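3. Materials and the workbench

3.1 Parts and holders

It may help the reader if we linger a little over the bench itself, as a good deal of what we learned about refurbishing office computers came from the plain matter of where things are put down between one step and the next. The work was done at the Junumach repair workshop, where 203 retired desktops had been collected over the winter, and where Nour Sleiman very kindly let us take over one end of the long bench until September.

Processors are small, dear and easily spoilt, and in our first weeks they were simply laid on a folded cloth, which we came to regret. The Faris holder, a grey plate with a cradle for the chip and open pockets further up, was fixed to an aluminium frame so that it could not wander about when somebody leaned on the bench (and somebody always did).

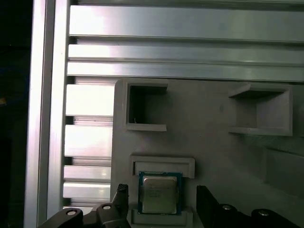 Of the 203 machines, 133 were judged worth a second life, and it is these we discuss from here on. Each was given a paper slip, and the slip stayed with the case until the machine had been started and left running overnight. We had meant to keep these notes on a computer, but paper was quicker, and we grew rather fond of it.

3.2 Fitting the processor

Readers who have only ever seen a computer with its lid on may be surprised by how little room there is for the hands. The socket sits in the middle of the board in the machine shown in Figure 3, with capacitors and other parts close by, and its metal load plate has to be swung up well out of the way before a processor can go in. 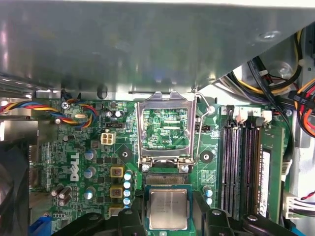 Figure 3. Intel processor held just below the open socket of a desktop computer with a DELL board.

We followed the order of work set out by Kuklow, with one small change: the socket was looked over under a lamp before the processor left its holder, and never afterwards. It sounds a fussy thing to write down, but it saved us a great deal of putting down and picking up again, and everyone at the bench came round to it in the end.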